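Stulis
Small-venue film night listings, typed up from flyers and program sheets

README / data card, second release. Read the Known problems part before you make a chart. Please.

What it is

One table of film screenings held in places that aren't movie theaters. Church basements, libraries, back rooms of bars, workshops, a laundromat. All typed in by hand from paper flyers plus a few program booklets. 1,371 rows as typed, 1,040 after merging duplicates. Both versions are in the folder, use the merged one unless you care about how often a screening got advertised.

Paper sources: 313 sheets. Some sheets have one film on them, some have a whole season in tiny type.

Files

stulis_raw.csv - as typed, one row per mention
stulis_merged.csv - one row per screening
venues.csv - one row per venue, joins on venue_id
sheets.csv - one row per paper sheet, with condition notes
sample_500.csv - random pull of 500 merged rows, for people who want to try stuff quickly
changes.txt - what moved since release one

All UTF-8, comma separated, quotes around anything with a comma in it. Open in a spreadsheet and it WILL eat the leading zeros on sheet_id. Import as text.

Where the sheets came from

Mostly the Ciltari collection, two boxes of flyers kept by the film club there and lent to us for typing. The rest is from Floltent, a print shop that kept one copy of nearly everything it ran off. The Floltent copies are cleaner but often proofs, so the date on the sheet is not always the date that got used. Column is_proof tells you which.

Cai is the typing tool. Just a form with autofill. If you see "Cai default" in a notes column it means the typist left the field alone and the form filled it in. Treat those as blank. Should have been blanked already, some survived.

Columns in stulis_merged.csv

screening_id - ours, stable between releases
sheet_id - first sheet where the screening shows up
venue_id - see venues.csv
title_as_printed - spelling left alone, including the wrong ones
title_clean - our best guess at the usual title
year_guess - release year of the film, blank if more than one film fits
month - month of the screening, as printed
start_time - 24 hour, from the sheet
doors_time - only if printed separately
price_text - exactly as printed ("free", "pass the hat", "3 or what you can")
price_num - number if there is a clear one, otherwise blank. Free = 0. Donation = blank, not 0
format - F film, D disc, T tape, S stream, U unknown
setup - see next part
food - Y / N / blank
notes - typist's notes, messy

Do not use year_guess for anything serious. Remakes are a disaster.

The setup column
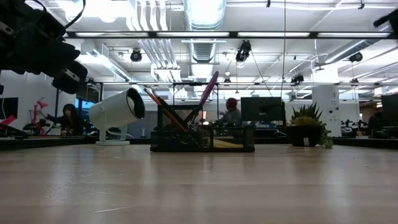 Setup is about how the film was shown, going by whatever the flyer says or has a picture of, and it was the hardest column to agree on. Codes are B (booth or fixed mount), C (cart), L (on a lap or chair, yes really), P (portable on a table) and U. For a while we had typists putting P for any small gadget printed on a flyer, and that went badly. Take a white cylinder with a round black-rimmed opening in front, tipped up on its stand on a wood table: could be a compact projector, could be a speaker, and a flyer printed in one color will not settle it. So the rule now is P only if the text also says projector, or beam, or "bring a blanket and we'll use the wall", something along those lines. Drawing alone gets U. Older rows were rechecked against this and the ones that changed are listed in changes.txt.

If a flyer says sound was separate, that goes in notes. No column for it. Maybe next time.

The venues table

venue_id, venue_name, kind, seats_text, step_free, blackout, first_month, notes

kind is a short list: church, library, school, bar, shop, workshop, outdoor, home, other. Homes have the name and street taken out and only get a number. Seats_text is as printed, and it's mostly useless ("plenty of room", "come early").

blackout is whether the flyer says anything about the room being dark. Y, N or blank. N is rare, who prints that. But a few did, mostly workshops with high ceilings and tube lights on a shared circuit, where the flyer warns you that the picture will be pale until the lights go off after 21:00 or so. Worth a look if you are into that sort of thing. Those rows also tend to have late start times, so don't read the start times as a taste for late nights.

step_free is only filled where the sheet states it. Blank does not mean no. Blank means the flyer didn't mention it, and most didn't.

How merging works

Two rows are the same screening if venue, month and title_clean match and the start times are within an hour. Double bills stay as two rows, linked by the same sheet_id. Repeat showings in one month are a pain. If the flyer gives two nights we keep two rows, if it says "all week" we keep one and put "run" in notes.

Matching was done by script, then read through by eye. There are still some wrong ones, I found two while writing this and left them for the next release becuase fixing them changes the ids downstream.

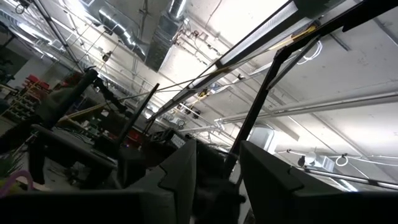
Known problems

- February is overfull. Ciltari ran a winter series and kept every scrap from it. Not a real peak.
- Floltent proofs sometimes have placeholder titles ("FILM TBA", "the funny one"). title_clean is blank there.
- Water damage on part of the second box. Times on those sheets are guesses, see condition in sheets.csv.
- Prices not adjusted for anything. Don't average across the whole table.
- Kids' matinees got typed late and by fewer people, spelling is worse.
- "Short program" is used as a title for lots of unrelated things. Filter it out or you'll think it's the most popular film in the data.
- format is U for most rows. Flyers just don't say.

Good uses

Looking at how small venues worded their listings. Start times by venue kind. Price wording (my favorite column, spend some time in price_text). Practice data for cleaning titles, the sample file is good for that.

Bad uses

Attendance, we have none. Anything about what people liked. A printed flyer isn't proof the screening happened either, a couple of sheets have CANCELED written across them by hand and there must be others where no one bothered. Where it's written on, cancelled_flag is Y in sheets.csv (two Ls in the column name, one L on the flyers, sorry).

Privacy

Phone numbers and personal names on flyers were not typed. If you find one that slipped into notes, send the screening_id and it'll come out. No scans in the release, the artwork isn't ours to give away.

License

Table is free to use and change, keep the name Stulis on it somewhere and say which release. Titles and wording on the flyers belong to whoever wrote them.

To do

- sound column
- split price_text into door and advance
- redo the matinee spellings
- third box from Ciltari, not opened yet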